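Home | Kitchen | Workshop | Reviews | Tips by post | Search

Getting on with a hired bench arm

Goltska will now rent you a robot arm by the week, delivered in a crate you'll never get it back into. They call the service Flikine. I've had one in the workshop for 10 days, handing me things and holding things, and most of the advice below was learned by doing the opposite first.

Clear the table before you switch on. The setup booklet says this on page 5, after it has told you to switch on.

Bolt the base down. Clamps are fine until the arm stretches out, and then you own a seesaw.

Leave slack in the gripper cable. A generous loop looks untidy, but a tight one tugs every time the wrist turns. Elvira Henao at Dirura, who do the repairs, told me that cables are most of her week.

Start with fat, dull objects. Tubes are good. Anything with a rod and handle wants picking up by the body, or the heavy end swings round and has opinions. I teach each pick-up at the slowest speed, save it, then run it five times before I trust it near the good chisels.
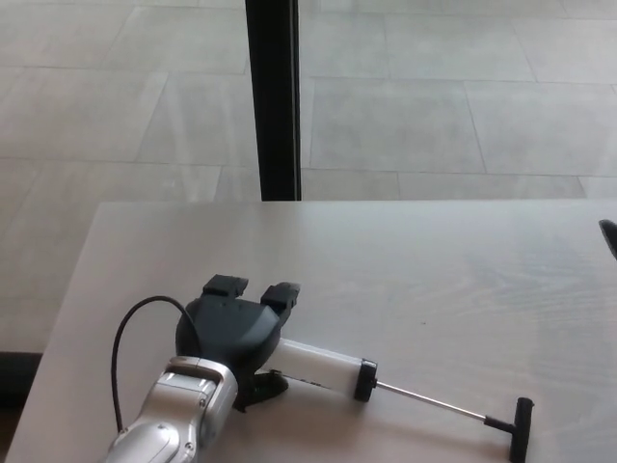 Put tools back in the same spot each time, too. The basic package remembers where a thing was, and will close its fingers on thin air with great confidence if you've tidied up. A strip of masking tape on the tabletop sorts this out for pennies.

Wipe the finger pads with a barely damp cloth. No oil, no polish, and keep the sawdust away from the joints.

As for whether it's worth the money: for two jobs, yes. It holds a part still while glue sets, and it passes things when both my hands are full. For everything else I was quicker on my own, and I'm not quick. Cuadros do a similar deal with a shorter hire, which I'd try first if you only have a weekend's work in mind. Ask whether they collect the crate.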